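Community Gardens and Verge Planting > General chat
Thread: Native hedge for a hot strip beside a path, what would you plant?

trurnus_girl
Hi all! Long-time reader, first proper post. Our street group has finally got the OK from council to plant up the strip beside the shared path behind Sibiya Reserve, and I am beside myself. It gets full sun from breakfast until dinner, the soil sets like a biscuit by January, and there's no tap anywhere near it. I want a hedge, waist height or a bit over, something the little birds will use. We've got money for 112 tubestock. What would you put in? I'm leaning towards westringia all the way along but I'm open to being talked out of it!

Lerken_Loppers
Westringia every time. I've got a run of it on clay that I have watered by hand maybe 4 times in its life, and it has flowers on it nearly all year. Clip it lightly after each flush and it stays thick right to the ground. Don't let it get leggy and then hack it, it won't come back from bare wood.

mulchmonster
Congrats on the OK, that's the hard bit done!! I'd mix it though. One species in a long row looks smart until something gets into the roots, and then you've got gaps you can never match up. Correa alba, westringia, a few of the smaller callistemons, some saltbush at the hot end. Saltbush is wildly underrated – that silvery colour against a green hedge is gorgeous, and the wrens go mad for it.

Lerken_Loppers
Saltbush looks like a dead sheep after 5 years, sorry.

mulchmonster
Only if you never prune it! Mine gets a haircut every April and looks lovely. Come and see it.

P. Chareonsuk
Panya here, I look after the planting at our school. Agree with the mix, disagree about callistemon beside a path. Even the so-called dwarf ones lean out, and you end up with prams and bikes brushing past and people complaining. Keep anything woody a good metre back and put something low in front. Dianella or lomandra would do nicely.

trurnus_girl
Oh that's a really good point about the lean. The path is busy on weekends. Would you put lomandra right up to the edging or leave a gap?

P. Chareonsuk
Leave a gap about as wide as a rake head. It flops more than you'd think once it's happy.

Voltlow
Can I be the grump for a minute? Everyone's talking species and no one's asked about the soil. If it sets hard you need to deal with that first or you'll be replacing plants forever. We did a verge on similar stuff and the first lot went straight into little slots cut in the clay. They sat there and sulked. Second go, we forked the whole strip over after rain, dug in gypsum, mulched it thick and waited a month. Different world.

Lerken_Loppers
Not sure about the gypsum. It only helps on some clays. Drop a crumb of dry soil in a glass of rainwater and leave it overnight. If the water goes milky, gypsum's worth buying. If it stays clear you're throwing money on the ground. Forking and mulch, yes, totally agree.

Voltlow
Fair enough, we did do the jar test, should have said. Ours went like a latte.

mulchmonster
Chunky mulch, not the fine stuff! Fine mulch mats down and the rain runs straight off it onto the path. And keep it clear of the stems.

prasert_r
Joining in to say plant small and plant in autumn. I know it's tempting to get going now with the warm weather but a tubestock plant with no tap nearby is going to have a rotten summer. Spend these months getting rid of weeds and building up the soil, then plant after the first decent rain in April. Our group did it that way and lost hardly any. The year before, we planted in late spring and I carried a watering can down that hill every second evening until I was dreaming about it.

trurnus_girl
Prasert, you've saved my summer, I think. I'd been planning a planting day for November! Everybody's keen so it'll be hard to tell them to wait, but a weeding morning with scones might do the trick.

prasert_r
Scones fix most things. Ask your council nursery to put your order aside too. The correas always sell out first.

mulchmonster
Seconding Prasert Rungrueang on everything, as usual. But I'd still sneak in 15 or so saltbush cuttings now as a trial. They're free and they strike if you look at them sideways. You'll learn which bits of the strip are truly awful.

Lerken_Loppers
Free dead sheep. Lovely.

P. Chareonsuk
I'm with the saltbush on this one. As a trial, it's a good plan.

trurnus_girl
Ha! Two votes to one, saltbush trial it is. So the plan is weeds out, jar test, fork it over after rain, chunky mulch, then correa and westringia in autumn with lomandra in front. I'm so excited, thank you all. Will report back with the jar test. 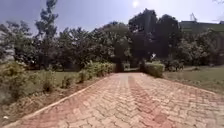
How far apart should westringia go for a waist-high hedge?

About 60 to 80 centimetres between plants suits most of the compact kinds. Go closer if you want it to fill in sooner, and check the label for the full width of the one you're buying.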